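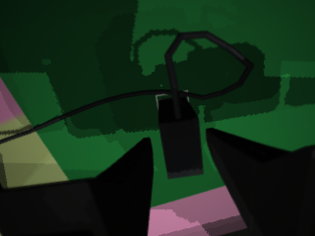
Shalini Tiwari wrote in after last month's post on portable netball posts to ask whether the Clumex was worth the extra money over the Metus, and said her club had been quoted 3,880 for a set of four with wheels and padding. She wanted to know if the wheels hold up on outdoor courts and if one adult can move a post alone.

I've had a pair of the Clumex posts on our courts since October, so I can answer most of that.

We run a junior netball program on two outdoor courts behind a middle school. The courts are painted asphalt and slope a little toward the parking lot. There are no ground sockets, so everything has to be freestanding, and everything goes back in the shed at the end of the night. Before the Clumex we used an older Metus pair, and we still put those out on the second court.

Assembly

The Clumex comes in two boxes per post. The base is one piece, the pole is two, and the ring and net are packed separately with the bolts. Jae-hoon Bang and I put the first one together in under an hour and the second one a good deal faster. The instructions are drawings only. Step 4 shows the collar upside down, and if you follow it you will have to take the pole back out. The wrench in the box is soft and rounded off on the second post. Bring your own socket set.

Height adjustment

A pin goes through the pole at each setting, with a hand knob below it to take out the wobble. It goes from full height down to the lower setting our youngest groups use. I like the pin. The Metus has only a clamp, and ours slips a little over a long practice, so somebody has to check it at the break. The Clumex has stayed where we put it.

The knob is the weak part. It's plastic with a threaded insert, and one of ours has started to turn without gripping. Seon-mi Ahn wrapped it with tape, which works for now. Replacements are sold in pairs.

Moving it

Each post weighs 105 pounds with the base plate on. An adult can tip it back and roll it alone on flat pavement. Going up our slope I want a second person. The wheels are solid rubber and a decent size, and they go over cracks without catching. They don't like gravel. Kids should not be moving these, and we tell ours so at the start of every season. 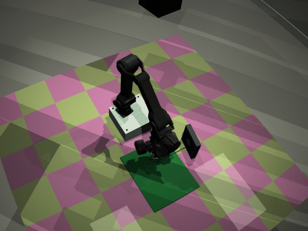 Black robot arm on a pale pedestal, over a checkered mat. Our rating for the Clumex: 4 out of 5

In play

The ring is firm and doesn't droop. Shots that hit the back of it come off about the way they do on the fixed posts at the indoor center, and our shooters noticed that in the first week. The post doesn't rock when someone bumps it. In a strong wind it hums — you stop hearing it after a while — but it hasn't moved.

The padding is fastened with hook-and-loop strips down the back. It covers the pole well enough and stays put in the rain. The net that comes with it is thin and I'd plan on replacing it. We bought Flunda nets for both posts and they fit the ring hooks without any trouble.

Price

We paid a little under 500 per post, padding included, no wheels discount or anything like that. The Metus was cheaper when we bought it and is still cheaper now. If your posts stay out all week and only adult teams use them, I don't see a reason to pay more. If you change heights between groups on the same night, as we do every Sunday, the pin alone is worth it to me.

So for Shalini: yes on the wheels, yes on one adult if the ground is level. I'd ask the seller to list the padding and wheels separately on that quote before signing anything. Spare knobs too.

Kyung-hwa Shin has a Choo post at her club and has offered to let us try it when the spring session starts. I'll add notes on that one once we've had it out for a few weeks.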